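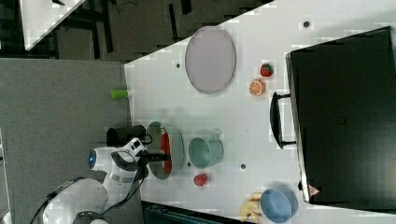 Gorness Play Kitchen Table, White

We've had the Gorness in our own playroom since March and we're still a bit in love with it! It's a proper sturdy table, low enough for a four-year-old to lean right over (ours do, constantly), and the top wipes clean with a damp cloth, even after finger paint. The legs come off with the hex key in the bag, so it goes flat behind a wardrobe when the grandparents visit.

Holds up to 237 lb. Seats 2 on each long side. Ships in one box from Umier. Spare leg caps fit the older Laaksonen tables too, which made us very happy.

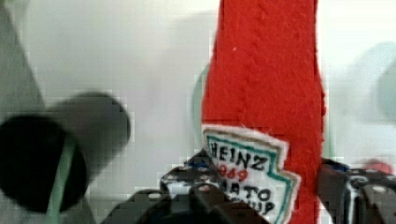

Felt ketchup bottle with stitched-on label. Play food sold separately.

Pairs nicely with the Dristex stacking stools, and the seat pads come in green now!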